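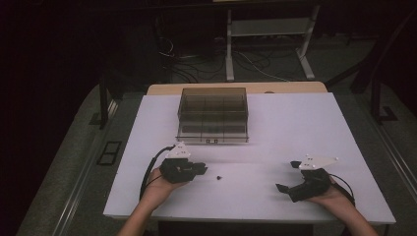 홈 | 일기 | 작업대 | 재료 | 방명록
분류: 일기 > 정리

11월. 아침 일곱 시에 일어났다. 창밖이 아직 어두웠다. 커피를 내리고 빵을 한 조각 먹었다. 날이 흐려서 오전 내내 밝아지지 않을 것 같았다.

오늘은 구슬과 부속을 정리하기로 한 날이다. 지난달부터 미뤘다. 봄에 목걸이를 만들다 남은 구슬, 여름에 팔찌 줄을 갈아 주고 남은 마감 부속, 어디서 나왔는지 모르는 작은 너트까지 전부 과자 통 하나에 섞여 있었다. 필요한 것을 찾으려면 통을 통째로 쏟아야 했고, 쏟고 나면 다시 쓸어 담기 바빴다. 그러다 보니 같은 부속을 두 번 산 적도 있다. 고리 마감은 세 번 샀다.

밥을 먹고 치우고 나니 아홉 시가 넘었다. 과자 통부터 열었다. 뚜껑이 뻑뻑해서 숟가락 손잡이로 들어 올려야 했다. 안쪽에 설탕 가루가 굳어 있었다. 씻는다고 씻고 넣었을 텐데 모서리에 남아 있었던 모양이다. 구슬 몇 개에도 묻어서 미지근한 물에 담갔다가 마른 수건에 펴 놓았다. 금속 부속은 물에 넣지 않고 마른 천으로만 닦았다. 예전에 한 번 물에 씻었다가 고리가 전부 녹슨 적이 있다.

나누는 기준을 정하는 데 시간이 걸렸다. 처음에는 색으로 나누려고 했다. 빨강, 파랑, 초록까지는 괜찮았는데 청록에서 막혔다. 파랑에 넣으면 초록을 찾을 때 안 보이고, 초록에 넣으면 그 반대가 된다. 그래서 색은 그만두고 크기로 바꿨다. 구멍에 실이 들어가느냐 안 들어가느냐가 결국 제일 중요하다. 가장 작은 것이 2mm짜리인데 이건 바늘 없이는 못 꿴다. 2mm짜리는 따로 모았다. 그보다 큰 것은 중간과 큰 것으로만 나눴다. 더 잘게 나누면 다음에 도로 넣을 때 귀찮아서 안 지킬 게 뻔하다.

Rosanen에서 산 유리구슬은 봉지째 두기로 했다. 49번 색이라고 봉지에 내가 펜으로 적어 둔 것이다. 같은 색을 다시 주문하려면 번호가 있어야 한다. 봉지가 커서 칸에 안 들어가기에 윗부분을 잘라 내고 접어서 집게로 집었다. 번호가 적힌 쪽은 남겼다. 처음에 가위를 잘못 대서 번호까지 자를 뻔했다.

Clokberg 부속은 상태가 별로다. 작년에 한꺼번에 샀는데 잠금 고리 용수철이 헐거운 것이 많다. 하나씩 눌러 보고 제대로 돌아오지 않는 것은 버렸다. 눌러 보는 일이 생각보다 오래 걸렸다. 손톱 밑이 아파서 중간에 한 번 쉬었다. 버린 것이 남긴 것보다 많았다. 다음에는 값이 더 나가도 다른 데서 사야겠다. 용수철만 떼어서 쓸 데가 있을까 잠깐 생각하다가, 그런 생각 때문에 통이 그렇게 됐던 것이라 그냥 버렸다.

구슬은 흰 바닥에서 고르는 게 낫다. 무늬 있는 천 위에서는 작은 것이 안 보인다. 어두운 색 구슬은 흰 데 두면 금방 눈에 들어오는데, 투명한 구슬은 그래도 안 보인다. 투명한 것은 눈으로 찾기를 포기하고 손바닥으로 쓸어서 찾았다. 흰색 구슬은 회색 종이를 한 장 깔고 골랐다. 종이를 접어서 기울이면 한쪽으로 모여서 담기도 편하다. 예전에 약국에서 가루약을 그렇게 담는 걸 본 기억이 나서 해 봤는데 잘 된다.

열한 시쯤 통에서 모르는 열쇠가 하나 나왔다. 우리 집 문 열쇠는 아니고 자물쇠 열쇠 같은데 맞는 자물쇠가 없다. 현관 접시에 올려 두었다. 단추도 나왔다. 회색 외투에서 떨어진 것이다. 그 외투는 작년 겨울에 단추를 전부 갈았으니 이제 필요가 없지만 단추는 남겼다.

점심은 국수를 삶아 먹었다. 파가 없어서 김만 부숴 넣었다. 먹고 나서 30분 누워 있었다. 잠은 안 왔다.

오후에는 서랍에 담는 일을 했다. 어디에 무엇을 넣을지 먼저 종이에 적었다. 위 서랍은 자주 쓰는 것, 가운데는 구슬, 아래는 공구와 실로 정했다. 위 서랍에는 고리와 마감 부속, 2mm 구슬을 넣기로 했다. 작은 것을 아래에 두면 꺼낼 때마다 허리를 숙이고 들여다봐야 한다. 아래에는 펜치도 넣고 싶었지만 펜치는 무게가 있어서 따로 연필꽂이에 세우기로 했다.
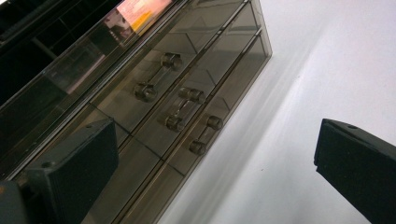

3단 서랍함. 색이 들어간 반투명이고 손잡이는 칸마다 하나씩.

서랍함은 Villalobos에서 주문했다. 완전히 투명한 것과 이 색 사이에서 며칠 고민했다. 투명한 것은 안이 잘 보이는 대신 어수선한 것도 그대로 보인다. 이쪽은 안에 뭐가 있는지 정도만 비친다. 나한테는 그 정도면 된다. 다만 방이 어두운 날에는 색 구분이 안 된다. 오늘처럼 흐린 날에는 열어 봐야 안다. 그래서 이름표를 붙이기로 했다.

손잡이는 가로로 잡는 막대 모양이다. 구멍만 뚫린 서랍을 전에 써 봤는데 손가락 끝이 걸려서 힘이 이상하게 들어갔다. 급하게 당기다가 서랍째 쏟은 적도 있다. 앞으로 튀어나와 있으니 벽에서 떨어뜨려 놓을 필요는 없고 앞쪽 자리만 비워 두면 된다. 책상 가장자리에 바짝 붙여 놓으면 지나가다 옷이 걸릴 것 같아 안쪽으로 밀어 놓을 생각이다.

이름표는 Sindico 종이테이프로 만들었다. 폭이 넓어서 반으로 갈라 썼다. 가위로 자르면 삐뚤어져서 자를 대고 칼로 잘랐다. 글씨는 연필로 썼다. 내용이 바뀌면 지우고 다시 쓸 수 있다. 앞면에 바로 붙이려다가 떼어 낼 때 끈끈한 것이 남을까 봐 안쪽에 붙였다. 글씨가 색 때문에 흐리게 보여서 결국 다시 떼고 옆면에 붙였다. 옆면이면 고개를 조금 돌려야 보인다. 며칠 써 보고 불편하면 앞으로 옮기겠다.

실은 골칫거리였다. 감긴 채로 있는 것은 괜찮은데 쓰다 남은 것들이 한데 엉켜 있었다. 풀다가 안 되는 것은 잘랐다. 남은 것 중에 50cm가 안 되는 것은 버리기로 했다. 팔찌 하나를 만들려면 매듭 여유까지 그 정도는 있어야 한다. 자로 재다가 나중에는 팔 길이로 어림했다. 긴 것은 두꺼운 종이에 감고 끝을 칼집에 끼웠다. 우유갑을 잘라 썼는데 빳빳해서 좋다. 낚싯줄은 감아도 자꾸 풀려서 테이프로 한 번 돌려 붙였다. 고무줄은 늘려 보니 두 가닥이 삭아서 끊어졌다. 나머지도 오래된 것이라 다 버렸다.

칸막이 있는 납작한 상자도 하나 같이 쓰기로 했다. 밖에 들고 나갈 때 쓸 것이다. 언니네 갈 때 구슬을 가져다 달라고 하는데 봉지로 가져가면 가방 안에서 꼭 하나는 터진다. 잠금이 있는 상자면 그럴 일이 덜하다. 무엇을 넣어 갈지는 가기 전날 고르면 된다. 미리 채워 두면 집에서 쓸 것이 거기 들어가 있어서 또 찾게 된다.

하다 보니 네 시가 넘었다. 불을 켰다. 형광등 아래서 보니 오전에 고른 것 중에 섞인 것이 꽤 있었다. 중간 크기에 큰 것이 들어가 있고, 검은색인 줄 알고 놓아 둔 것이 짙은 남색이었다. 크기로 나누기로 한 것이니 남색은 그대로 두고 큰 것만 골라냈다. 어두운 데서 하면 두 번 일이 된다. 다음에는 처음부터 불을 켜고 하자.

바닥도 쓸었다. 구슬이 구르면 꼭 책장 밑으로 들어간다. 청소기로 바로 밀면 빨려 들어가니까 흡입구에 헌 스타킹을 씌우고 밀었다. 구슬 몇 개와 귀걸이 뒷마개가 나왔다. 귀걸이는 한쪽만 남아서 버린 것인데 뒷마개만 돌아왔다. 위 서랍에 넣었다. 먼지도 많이 나왔다. 책장 밑은 봄 이후로 처음 민 것 같다.

과자 통은 다시 씻어서 엎어 놓았다. 버릴까 하다가 단추 통으로 쓰기로 했다. 단추는 지금 유리병에 있는데 병이 무거워서 꺼내기 싫다. 이건 다음에 하겠다. 오늘 시작하면 밤까지 갈 것 같았다.

저녁은 된장국과 두부. 두부가 조금 쉬었나 싶어 냄새를 맡아 보았는데 괜찮았다. 설거지하고 나서 팔찌를 하나 꿰어 보았다. 남색 구슬에 은색 마감. 위 서랍에서 고리를 꺼내고 가운데 서랍에서 구슬을 꺼내고 바늘을 찾는데 바늘을 어디 두었는지 몰랐다. 종이에 적을 때 바늘을 빠뜨린 것이다. 한참 찾다가 회색 종이에 꽂혀 있는 걸 보았다. 이름표를 하나 더 잘라서 '바늘'이라고 쓰고 위 서랍 옆에 붙였다.

팔찌는 반쯤 꿰고 그만두었다. 눈이 침침하다.

살 것: 고리 마감(Clokberg 말고), 가는 바늘, 팔찌용 고무줄, 파, 두부.

이전 글 | 목록 | 다음 글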